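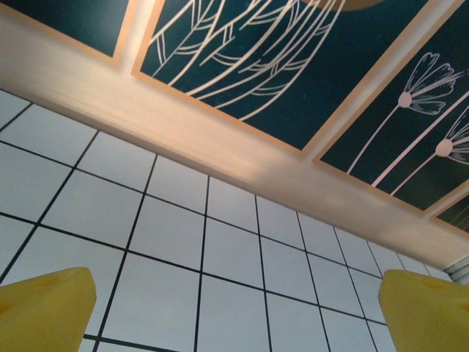
Page last changed 8/23/21

Up Where the Steam Goes
Tile, soffit and ceiling panels in a working room
By Nighat Malik

Most tiled rooms are planned from the floor up, and the budget tends to run out at about head height. The ceiling gets two coats of flat white and a light fitting. Zdenka Halilović started at the other end. When she took on the refit of her family's narrow kitchen, the first thing she bought was a set of panels for the ceiling, dark teal, with sweeping leaf or feather shapes drawn on the largest in thin white line.

The rest of the room was specified to stay out of their way. The wall tile is square, white with a slight blue cast, and laid in a plain grid with dark grout. Between the tile and the ceiling runs a broad cream soffit with a little peach in it. The panels start on the other side of that, each one edged with a thin tan strip.

The soffit does the difficult work. Her tiler, Ognjen Krasniqi, checked the old ceiling with a laser before quoting and found it out of level by 6 mm along the long wall. A tile grid carried straight up to a ceiling like that will show the error in the top course, where every cut piece is a slightly different height. Dark grout makes it worse. A boxed soffit, set level, gives the tile a true line to finish against, and the discrepancy is taken up above it in filler and paint.

"You can hide a bad ceiling behind a good edge," says Krasniqi. "You can't hide a bad top course."

He set the tile from a level batten, working up, and adjusted the soffit to the finished height so that the last row needed no trimming. That meant the carpenter came back a second time, which added to the bill. The total for the ceiling and soffit, including paint and the return visit, was $2228. The tiling was quoted separately.

Dark grout on white tile is often chosen for looks and regretted for upkeep. The main risk is at installation. Pigment can lodge in fine crazing or in the unglazed edge of a chipped tile, and it does not come out. Krasniqi grouts a test patch behind where the fridge will stand and leaves it for 48 hours before going on. He also wipes down more often than he would with a pale grout, using a barely damp sponge. Too much water at that stage brings salts to the surface and leaves the joints patchy in colour.

The panels were made to measure by Lumturie Perić, who paints the line work freehand over a sealed ground. Her advice for any room with cooking or washing in it is to seal the back and edges as well as the face. Moisture gets in at the edges first, and a panel that is sealed on one side only will cup. She allows a gap of 4 mm around each panel for movement. The edging strips cover the gap and are fixed to the ceiling, never to the panel.

Scale was the other question. Drawing meant to be read from below has to be larger than seems right on the bench, with fewer lines and more ground left bare. Perić tapes a full-size paper version overhead before she starts painting, and looks at it from the doorway and from the sink. On this job she removed about a third of the veins and let one panel stay mostly plain.

Ventilation was left as it was. Halilović runs the fan for a while after cooking and wipes the soffit down with warm water and a drop of dish soap every September. The panels get a dry microfibre cloth on a pole — no spray, which can run behind the strips.

She has since asked for a quote on the hallway.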